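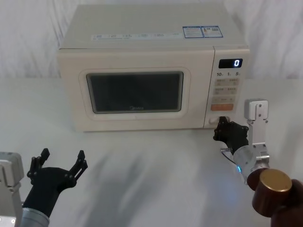
Why do so many office workers in Gulenport eat lunch in front of their screens? Our group asked this question in January, when we had to choose a subject for the course on everyday habits. We wanted to learn what people eat in the middle of the day, where they eat it, and with whom. Most of the food we heard about was cooked at home the evening before and carried to work in a box. For such a lunch a person needs very little – a microwave oven on a table, like the cream-colored one with its control panel on the right side, and a fork. The building where we did our interviews has two kitchens of this kind.

We gave a short list of questions to 37 people in three firms. The largest was Petkov, a firm which sells office furniture, and the smallest was Lilton, where only 12 people work. Marlene Heitmann wrote the questions and I made the interviews together with Benedikt Ostermann. We did not ask for names or wages. The question about time was the most difficult, as many people do not look at the clock when they begin to eat.
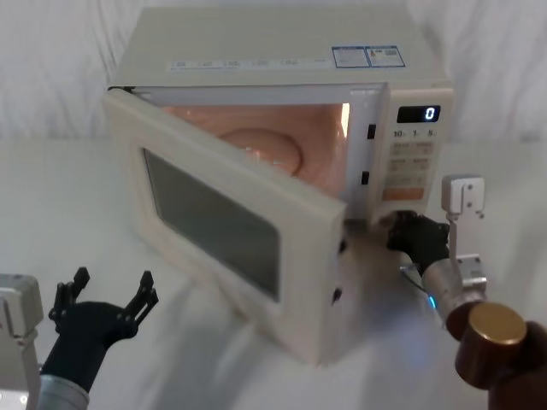 Lunch breaks were shorter than we had expected. By contract the break is one hour in all three firms, but many people told us they take half of it and go home earlier. A part of this half hour is spent in waiting for the others. The glass plate inside a microwave has place for one dish, so the kitchen makes a line, and in the line people talk. Several persons said that this was the only time of the day when they spoke with someone from another department. At Petkov a bookkeeper said she learned there about a colleague's new baby, two weeks before the official letter.

The people who eat at the desk gave different reasons. Some have phone calls from customers at noon. Others find the lunch room too loud, or do not like that their food smells. A few younger workers said they were not sure if they were invited to the big table – no one had told them so, and they did not want to ask.

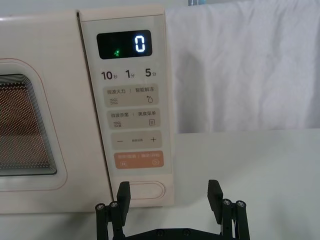 For this reason we also asked what would make them leave the desk. The most common answer was a fixed time for the whole team. A better room came second, and free coffee was mentioned less often than we thought. Rainer Oltmanns, our teacher, advised us to be careful with these answers, because people often say what they wish and later do something else. We agree with him. With more time we would visit the same firms again in summer, when it is possible to eat outside.

Teresa Urbańczyk
16 May 2019

Recent student reports
Waiting for the bus: habits at the Gulenport station
Who still writes letters?
Gitance and the weekly market
Shared gardens and their rules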